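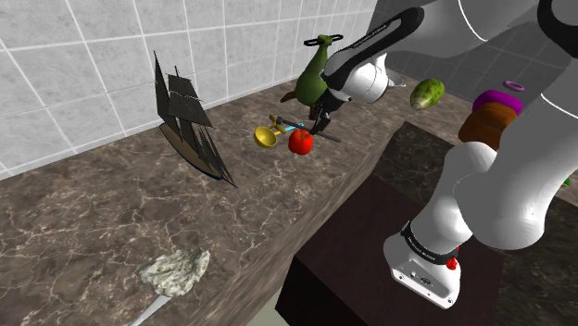 On the marble worktop, with the green pear-shaped piece at the back.

Jilton hand blender, the model with 2 speeds - my review after 6 months

I bought this blender in September, when my old one started to smell of burning each time I made soup. My neighbour Ivars Rozīte has the same model and he lent me his for one weekend, so I already knew how it feels in the hand. I ordered mine from the Claddale shop and it came on a Tuesday, well packed, with a short booklet and a measuring cup.

First the good things. The motor is strong enough for everything I cook. Potato and leek soup becomes smooth in the pot in less time than I need to set the table. Cooked beetroot is also no problem. With raw carrots it is slower and you must cut them small before, but my old blender could not do them at all. The foot comes off with one button on each side and I wash it in the dishwasher. After half a year the metal is still bright, only the plastic ring has taken a little orange colour from tomato sauce.

The noise is acceptable. I can use it in the morning when my wife is on the telephone in the next room, and she does not close the door. On the higher speed it is louder, but I use this speed rarely.

Now what I like less. The cable is too short for my kitchen. The socket is behind the bread bin and I have to cook on the ring nearest to it if I want to blend in the pot. Also the speed button is hard to press, and for mayonnaise, where you hold it for a long time, my thumb becomes tired. My friend Ademir Camargo has bigger hands than me and he had the same complaint.

The whisk I would not buy again. It makes cream stiff, yes, but it moves a little in its holder and it throws drops on the wall. For cream I went back to my old Puvstead whisk with the handle that you turn.

I wrote one time to the service, because the booklet did not say if the cup can go in the microwave. They answered after 3 days, very politely: it can not. I think this should be printed on the cup.

For a family that makes soup and sauces it is a good purchase, and I give it 4 stars from 5. If you mostly bake cakes, look for something else. I will write again if the button gets softer with use.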